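Visit Notes: Stundham Maltings and the Biven Pilot Brewery
17 June 2021

The Stundham plant runs floor and drum malting side by side. We started at the steep tanks, where barley from the Wuser farms is brought up to target moisture over two days with air rests between fills. The drum line takes 40 tons per batch. Germination runs 5 days, and the kiln schedule depends on the malt type.

Lab checks cover moisture, extract, color and diastatic power. Diastatic power on the Niazi base malt is reported per lot, and homebrew shops can ask for the sheet. Few do.

The Biven pilot brewery is in the next building - a 5-barrel system with a direct-fired kettle and a 200-gallon hot liquor tank. Each new lot gets a single-infusion test mash. The brewer checks conversion with iodine before lautering and logs the gravity of first and last runnings. My one question was about crush. The mill gap is reset for every lot, and the husks I saw were mostly intact.

Lunch was in the staff kitchen. The next open day is in August. 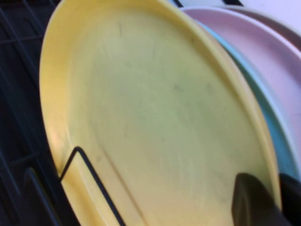 Yellow plate in the dish rack.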